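Threads > Small labs > Equipment and budgets

Last updated: March

We're a small group at Tamside and we're planning to buy our first robot arm this year. I've been handling the budget side. A few people asked how we're going about it, so I'll put it all in one thread.

Where we are: no purchase order yet. We've done all our work in simulation so far, with a rendered room, one arm on a box-shaped platform, and a library of household objects we drop into the room and move around. The library is called Prallolia and it has 46 objects in it.

The reason for starting that way was money. We had enough for one decent workstation and not enough for hardware. The workstation was $1,861 with tax. I still think it was the right first purchase for a group our size.
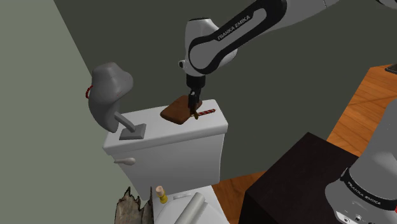
What simulation gave us was a list of things we'd need to buy that I would have left off the budget. When I wrote the first draft it had one line on it, and that line was "arm."

The second draft had the arm, something to mount it on, spare fingers, a camera, a camera mount, cables, a power strip with a proper switch, floor anchors, shipping, and a line for training. The arm was still the biggest number. All the other lines together were a lot bigger than I expected.

Mounting first. In the sim you put a box in the room and set the arm on it, and the box weighs whatever you say it weighs. A real one has to hold still when the arm stops hard. Ask what the base needs to be bolted to before you price anything. We got two very different answers from two sellers, and the difference was most of a month's budget for us.

Height matters too. We tried a low platform and a taller one and ran the same tasks on both. With the taller one the arm had trouble getting down to objects near the floor. With the low one it could still reach a shelf-height surface, though it had less room to come straight down on things. We're pricing the low one.

Do this in sim before you order a stand. Changing it costs you a line in a config file. Changing a welded stand costs you a stand.

Grippers. A plain two-finger gripper does more than I thought it would. Flat boards are fine if you get them by the edge. Sticks are fine if they're lying clear of other things. Beads and strings are where we get stuck, and our sim doesn't handle them well enough for me to trust the result in either direction.

So the gripper line in the budget has a plain parallel gripper and a set of spare fingers. There's a softer one on the wish list. I took it off the main list and put it back on a couple of times. It's off again for now.

On quotes. We asked Plalerel and Luangrath for the same thing, in writing, with the same list attached. Send the list. If you just ask "how much for an arm" you get a number you can't compare to anything.

Plalerel came back with a single bundled price. Luangrath sent it line by line, with shipping and setup separate. The bundle looked cheaper until I asked what was in it, and the mount and the training weren't. I don't think anyone was hiding anything – it was in the small print on the second page and I hadn't read the second page.

Both told us to plan for a wait. I've put 3 months between order and delivery in our schedule. If it shows up early, good.

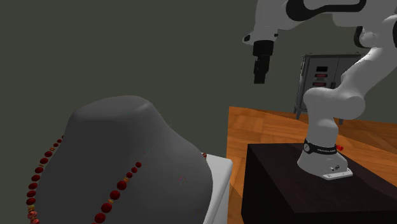
The necklace bust setup, gripper empty.

Someone asked if you can skip the hardware and stay in simulation. For some work, yes. If your project is about planning motions around clutter, you can get a long way. Ours needs contact with soft and loose things in the end, so we have to buy.

How we decided we were ready to buy: we picked a fixed set of tasks and ran 300 trials across them with the arm model we wanted. The aim was to see which tasks failed for reasons of reach or layout. Those you can fix before spending anything. Failures from bad grasps we mostly set aside, as the real gripper will have its own opinion.

Most of the layout failures came down to placing things too close to a wall. The hand got there but the elbow had nowhere to go. That changed our floor plan. The arm is now meant to go well out from the corner, and the storage cabinet moves to the back.

It also means we need more floor than we'd asked for. If you're in a shared building, ask for the space before you ask for the money. We did it the other way around and had to rewrite the request.

Running costs, briefly. I've got a yearly line for fingers and pads, one for a service visit, and one for replacing the objects themselves. In sim a thing that falls off a shelf is back on the next reset. On a real shelf you're buying another one. Thrift stores are fine for this.

Also budget people's time. Someone has to put the objects back after every trial. I counted that as zero in the first draft. It's now the second biggest line after the arm, and I think it's still low.

Things I'd do differently: get the electrical check done earlier, ask about software updates in the first email, and keep one spreadsheet. I had one for quotes and one for the internal request and they drifted apart. Fixing that took an afternoon.

Used arms – we looked. Prices were good, but we couldn't find out what support would look like, and nobody here has repaired one. If you have someone who can open up a joint and put it back together, your math will be different from ours.

The request goes in this month. If it's approved we order the mount first, then the arm, so there's something to bolt it to when the crate arrives. If it's cut, the camera upgrade goes first and the service visit goes second.

I'll add to this when there's an answer. Happy to share the blank version of the spreadsheet, just reply and I'll send it.

This site uses cookies to keep you signed in and remember your settings. Accept all | Manage choices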